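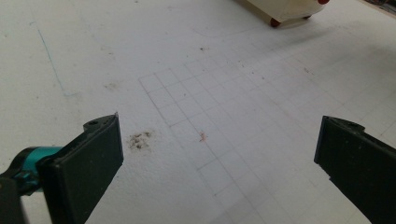 Course scheduling is the job I fell into my first February at Ternholm College, when the registrar handed me a stack of department requests and told me the fall timetable was mine. I'd taught history up to then! I figured a timetable was a list you typed up, and that I'd be done by lunch. What it really is, as I found out over the next few weeks, is a grid, with rooms down one side and hours across the top, and every class has to land in a box. Mine started out a lot like the faint pencil lines on that off-white surface, light enough to erase, and I erased plenty. I still tell new schedulers to start in pencil, even if the pencil is a spreadsheet tab called "draft."

Chapter 5 covers how a college decides which classes meet when, and who gets a say. We'll start with meeting patterns (the standard blocks of time a campus agrees to use), go on to rooms, and then spend a good while on the part people fight over, prime time, those late-morning hours everybody wants.

Two words you'll need right away. A section is one offering of a course, with its own instructor and its own seats. A cap is the most students a section will take. Departments set caps for all kinds of reasons, some about teaching and some about fire codes, and you should ask which kind you're looking at before you move a class to a smaller room. I once moved a section with a cap of 51 into a room for 45 and heard about it from Kaisu Hirvonen in biology before I'd finished my coffee.

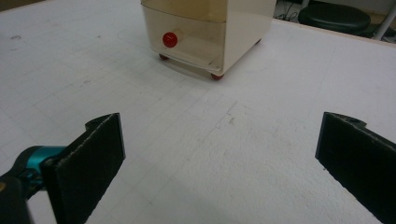 A section gets held in place by its room and its instructor, and for most of the schedule those are the only constraints you'll feel. Change the room and you can usually find another. Change the hour and now the instructor may be teaching somewhere else. I picture the two of them as a pair of black pads, one at each side, like the ones on the gripper, with the section in the space between. Loosen either one and the section can slide. When Aatos Heiskanen retired, his 200-level seminar lost its instructor and its time in the same week, and I ended up placing it all over again from scratch.

Some colleges let software do the first pass. We used Wavusix, which was quick and had no idea that the chemistry faculty wouldn't walk across campus in ten minutes. Iona Gourlay, who ran the science labs, kept her own list of things like that, and I'd have traded the software for her list.
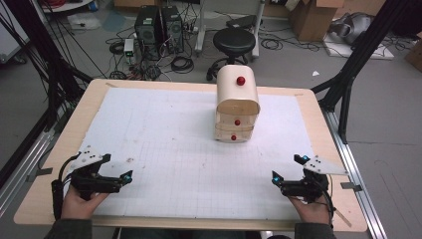
Small cabinet with two drawers and red knobs, on gridded paper taped to a wooden table.

Before you read on, get hold of your own school's class schedule for one term and pick a department you know well. Mark the hours when its required courses meet. If two of them overlap, write down which students would need both, and keep the page handy, as we'll come back to it in the section on conflicts.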